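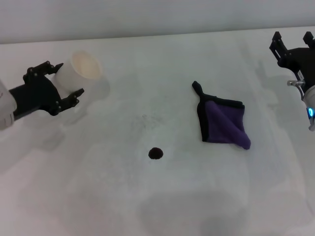
Raluca Barbu remarked at the interim review that a reissue is only as good as the tape it was cut from, and she asked why our report began with the sleeve notes. The order has been changed. Tape condition now comes first.

1. Source material

The project covers the first album by the post-punk band Lakari, recorded in two sessions and issued on the Callby label in a pressing of 1000 copies. Two sources were available: the quarter-inch stereo master and a cassette safety copy. The master runs 36 minutes. Side two has a dropout in the left channel during "Trustosard", 58 seconds into the song.

2. Transfer

The master was played at 15 ips and captured at 96 kHz, 24 bit. Azimuth was set by ear and then checked on a phase meter, as the reel carries no alignment tones. Mains hum at 50 Hz was present on both sides and was removed with a narrow notch filter. The bass guitar lost some weight on two songs, so the filter was bypassed there.

3. Repair

The dropout was patched from the cassette. Speed drift between the two sources had to be corrected first, and the patch was equalized to match the master. A slight loss of treble can still be heard on headphones. Mattes Brandes preferred to leave the gap as it was - the vinyl has it too - but the group voted for the patch.

4. Bonus tracks

Three demos were considered. "Conceição" was included in its longer version, with the drum machine count-in kept. The other two were left out because of print-through before the vocal entries.

5. Open points

Songwriting credits on the label and the inner sleeve differ for two titles. The label version is used in the draft booklet until the band replies.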